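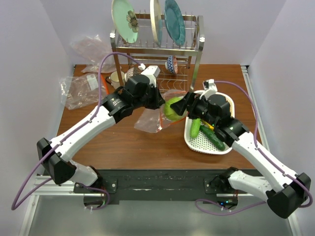 The project set out to examine how fresh produce is unpacked and bagged in a household kitchen, and whether the choice of bag and holding tray affects the care with which each item is handled. It was carried out by two students of the home and consumer studies program at Hagedorn during the March term, under the supervision of Waltraud Wunderlich. Leafy vegetables were treated first. A round head of green lettuce has outer leaves that bruise readily when gripped, and a clear plastic bag lying crumpled on the table must be opened out before it can receive anything of that size. The white perforated tray was selected as the holding place for produce, as its raised rim keeps round items from rolling and its small holes allow rinse water to drain.

Background

Household advice on storing produce tends to deal with temperature and shelf life. Less is written on the few moments between the shopping bag and the refrigerator, although a good deal of damage to soft fruit and leaves is done at that stage. The Drerkia course guide, which served as our main reading, recommends that produce be sorted by firmness before packing and that heavy items never be placed above light ones. We adopted both rules without change.

Method

The work was done at a single table against plain, light-coloured walls. Each item was placed on the table, bagged, taken out again and moved to the tray. The same type of bag was used throughout, ordered from Drunance under catalogue number 3794. Three points were noted for every item: the condition of the skin or leaf, the ease of opening the bag, and whether the bag stayed upright during filling.

Fruit in bunches 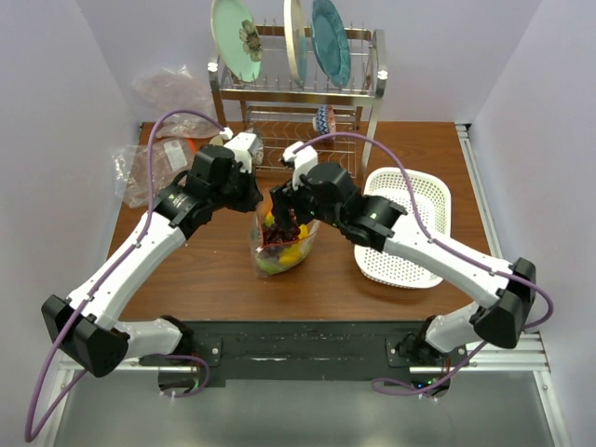 Bunched fruit raised difficulties that we had not foreseen in the project plan. The weight is uneven, the stem catches on the plastic, and single berries come loose if the bunch is pulled by its lower end. In the case of dark red grapes, a clear bag standing open on the table proved the most practical arrangement, as the colour and condition of the fruit can be checked without lifting it out. The thin red-orange line along the opening was also of use, for it marks an edge that is otherwise hard to find on transparent material. We recommend that a bunch be lowered in by the stem and that the bag not be closed tightly.

Discussion

Our notes favour a standing bag for grapes and a wide, flattened bag for lettuce. Reinhold Hinrichs, who read the first draft, observed that a shallower tray such as the Gruvberg model might suit leafy vegetables better – a point we were unable to test within the term. The notes on bag opening are also less consistent than we would like, as the wording was changed partway through the work. A revised recording sheet is attached as an appendix.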